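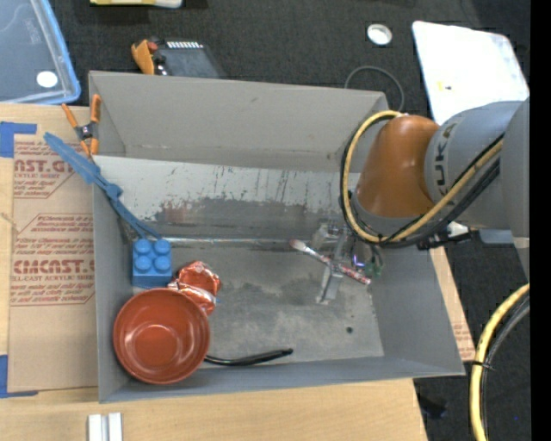
How to Move Your Coins Off an Exchange and Into Your Own Wallet

Posted May 7, 2019 by Emerson Seixas

If you bought your first coins this year, they are probably still sitting on the exchange where you bought them. Mine did too, for longer than I like to admit! Moving them to a wallet you control takes an evening the first time and a few minutes after that, and I love walking people through it, so let's go.

I'll use the Susine desktop wallet and the Tomoana exchange, because that's the pair I use at home. The menus differ on other services but the order of the steps is the same.

What you need

A computer you trust, with its updates installed
Your exchange login and your two-factor device
A pen and two sheets of paper
A small amount of coin for a test

Step 1: Install the wallet

Type the wallet's address into your browser yourself. Don't click an ad for it. Fake wallet downloads love to sit at the top of search results, and they look terrific. Once the file is down, compare its checksum with the one on the download page. On a Mac, open Terminal, type shasum -a 256, add a space, drag the file in and press Return. If even one character is different, delete the file and start over.

Step 2: Write down your seed phrase

Susine shows you a list of words when you create a new wallet. Write them on paper, in order, then write them again on the second sheet. No phone photos, no cloud notes, no emailing it to yourself. Keep the two sheets in different places.

Now the fun part: close the wallet, choose Restore, and type the words back in from your paper. Do it while the wallet is still empty. I once read my own "form" as "farm" and was very glad to find out that night.

Step 3: Set a fee you can live with

On the Tomoana withdrawal page, the fee is fixed and gets taken out of the amount you send. Inside Susine you pick your own. For a transfer that isn't urgent I choose a target of 6 blocks and go make dinner.

Step 4: Send a test

In the wallet, click Receive and copy the address. Paste it into the withdrawal form and compare the first four and last four characters with what's in the wallet. (There is malware that swaps addresses on the clipboard, so look every time.) Send the smallest amount the exchange allows. Then watch it show up! It still makes me grin.

Wait for it to confirm before going on. I like to see six confirmations, which usually means about an hour on Bitcoin, sometimes a good bit more.

Step 5: Send the rest

Same form, fresh address, same check. If your balance is large, look up your daily limit first. My account stops at $3,000 a day, so I split the move over two evenings. New withdrawal addresses may also be put on hold for a while, and you'll get an email asking you to approve them.

If the coins don't show up

Look up the transaction ID in a block explorer. If it's listed as unconfirmed, just wait. In February one of mine took nearly 14 hours and arrived fine. If there is no transaction ID at all, the exchange hasn't sent it yet, so check your inbox for that approval email.

Vanderleia Arruda asked in the comments whether the same steps work for tokens. Mostly yes, but you'll need a wallet that supports that token, plus a little of the network's main coin to pay fees when you move them again. I'm writing that one up next, using Estar.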